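The Case for Keeping Mismatched Plates

13/05/2021

When my parents married, they were given a dinner service. It came in a crate, with place settings for 12, a gravy boat, two covered dishes and a platter large enough for a turkey. It was used at Thanksgiving, at Christmas and on a few occasions when somebody's boss came over. The rest of the year it sat in a cabinet in the dining room, and we ate from a stack of plates that had come from several different places and did not match.

I have the dinner service now. I have had it for nine years and used it twice. Last month I started asking dealers what it would sell for, and the answer was very little. One told me she turns away a full set nearly every week. Another said he would take it if I carried it in and did not expect a check.

I think the matched dinner service is finished as an ordinary household object, and I think that is fine. I also think a lot of people my age are holding on to the idea of it out of a sense of duty, and they should stop.

Start with the cost. A mid-range set from Sernari, a brand you will find in most department stores near me, runs to $925 for service for eight. That is a lot of money for a young couple, and it is usually spent by other people on their behalf, through a registry. The couple picks the pattern at an age when they are picking everything else too, and they are expected to like it for the rest of their lives. I would not want to wear a coat I chose at 26. I do not see why I should have to eat off the plates.

Then there is breakage. A matched set starts to fail as a set the first time something is dropped. Once you are down to seven dinner plates, you have a set for six with a spare, and you begin to be careful. People who own good sets hand wash them. They put felt between the plates. They tell children to use the other ones. My mother could tell you the year each missing cup was broken and who was holding it, and I do not think that knowledge made her happy.

There are businesses built on this worry. Replacement dealers buy up old stock and sell it one piece at a time. I looked up our pattern with one of them, Jirolis, and found 3,037 pieces listed across the whole line, which was made for a long time and in great quantity. A single saucer cost more than I had been offered for the full crate. So the set is worth almost nothing if you want to get rid of it, and a good deal if you want to keep it whole. I can't think of many other things in the house that work that way.

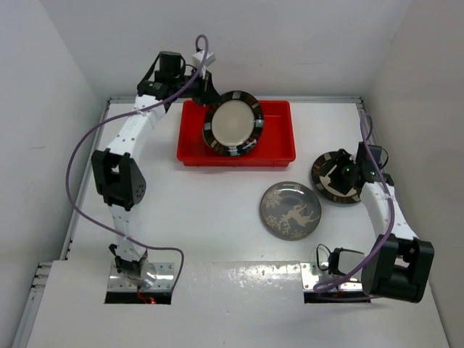

A mixed stack has none of these problems. If a plate breaks, you have one fewer plate. You can replace it with anything that is close to the same size and does not cost much. You can buy two at a time. You can accept the four your sister does not want when she moves. No one coming to dinner has ever looked at my table and been confused about where to put the food.

I will admit that a mixed stack has to be managed a little. Plates of very different shapes do not stack well, and a deep rim on top of a shallow one will wobble. Some old glazes should not go in the microwave, and some should not be used for food at all, so it is worth being careful with anything you cannot identify. I keep to flat dinner plates between 10 and 11 inches across, and I don't buy anything with metal on the edge. Those are the only rules I have, and they took care of most of the trouble.

The usual argument on the other side is about occasions. A holiday table ought to look different from a Tuesday, the argument goes, and a matched service is how you show it. I have some sympathy for this. I like a tablecloth. I like candles, and I like food that took all day. But the occasion was always made by the people and the cooking, and the plates got the credit. The best meal I ate in my thirties was at a rented house in July with nine guests and six plates. Three of us ate out of pie tins.

The other argument is about inheritance, and it is harder to answer. A dinner service is one of the few things that parents can hand down to a whole household at once. When I tell people I am getting rid of ours, they lower their voices. They ask whether my mother knows. She does, and she told me she had never liked it much. Her own mother had picked the pattern. She had kept it for 40 years because she assumed I would want it.

I suspect that conversation could be had in a great many families. The older generation stores the thing for the younger one, the younger one takes it to avoid giving offense, and it moves from one cabinet to another without anyone eating from it. If you are the one storing it, ask. If the answer is no, believe it the first time.

I am not saying that everyone should throw out what they have. If you own a matched set and eat from it every day, you have a good set of plates and should carry on. My neighbors have an Ostitz service that they put through the dishwasher nightly, and the pattern has mostly worn off, and I think that is the right way to own one. What I object to is the plate that is too good to use. A plate is for holding dinner. One that spends its life behind glass takes up a shelf.

It also takes up the cabinet. Ours is five feet wide and was bought for the single purpose of holding the service. Before that cabinet there was a window seat, which my father took out. When I add up the furniture, the floor space and the packing paper from three moves, the set has cost my family far more than whoever bought it ever paid.

There is a charity shop on our side of town, run out of the old Ó Briain hardware building, that sells dishes singly from open shelves. It had more than 200 plates out when I was last there. Students buy them, and so do people setting up a first apartment or starting again after a divorce. Most of them leave with four or five that have nothing in common. I have decided to take our service there and let them break it up. The manager asked if I was sure, and offered to try it as a set in the front window first. I said no. I would like the plates to go to people who will put toast on them.

I am keeping the platter. It is the only piece that ever did any real work, and it has a chip on the underside from a Thanksgiving before I was born. The cabinet is going next, if anyone has a truck.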